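January 4, 2018

Glaze bench, first day back after the break. Kiln was still at room temp from before the holidays, shelves scraped and washed, so I went straight into the ash glaze tests I've been itching to do since fall!

Quick recap for anyone picking this up cold: we want a runny, streaky green-brown for the Holst line bowls, using the ash Mercy Okoth brought in from her wood stove (mixed apple and oak, all of it burned clean, hardly any charcoal). The old recipe, Brodia, was lovely but it ran right off the pot and ate a shelf. Patia is my attempt at the same look with more clay in it to stiffen things up.

Ash prep. Sieved dry first through the kitchen strainer, outside, mask on, wind behind me. Then soaked in the big bucket, let it settle, poured the slippery water off, filled again. I did that twice. Gloves the whole time, because ash water is lye and last year my knuckles looked like old bread crust. Final sieve was wet. Left it on plaster overnight and it was crumbly enough this morning to break up by hand (gloved hand). Net yield 2,000 grams of dry washed ash, which is loads more than I expected from that one sack. We could be testing into summer.

Mixed the base at 300 grams per batch. Everything weighed on the small scale, ash going in last. First batch felt thick like pudding, so I thinned it until it coated a finger and I could still just make out the nail edge. Lovely smooth stuff. It settles hard, though! After lunch there was a brick at the bottom of the cup and I had to go at it with the stick. Next time add a pinch of bentonite, and add it to the DRY mix, not the wet. I know this. I wrote it in the notebook in two other places.

Tiles: 20 altogether, the standing L-shape kind so we can see the run. Half are our regular stoneware and the other half are the dark body from Alitz, which I've wanted to try under ash forever. Single dip on the whole face, second dip on the top third. Numbers on the backs in iron wash. Tile 7 got dropped in the cup and has a double coat all over, so keep an eye on that one, it may be a waterfall. I put it on its own cookie with a good layer of alumina.

Loaded the middle shelf only. Cone pack front and back. Plan is medium speed to the top, short hold, then slow cooling through the range where the little crystals like to grow. Mercy thinks the slow cool is where all the good color comes from and after seeing her mugs I'm a believer.

Still to do:
reorder cones, down to the last few
label the two unmarked buckets under the sink
find out whether the apple ash can be kept separate next time (I'd love to see it against straight oak)
photograph tiles in daylight, same spot as the fall set

One more thought before I forget: if Patia holds on the vertical faces, try it over the white slip. The streaks should show up like rain on a window. Very excited for this one. 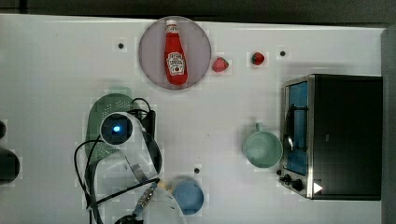 Does wood ash have to be washed before it goes into a glaze?

Unwashed ash works too, and some potters prefer it because the soluble salts help it melt and can give livelier surfaces. It's harsher on the skin, though, and the glaze changes as it sits in the bucket, so washed ash is the easier choice if you want results you can repeat.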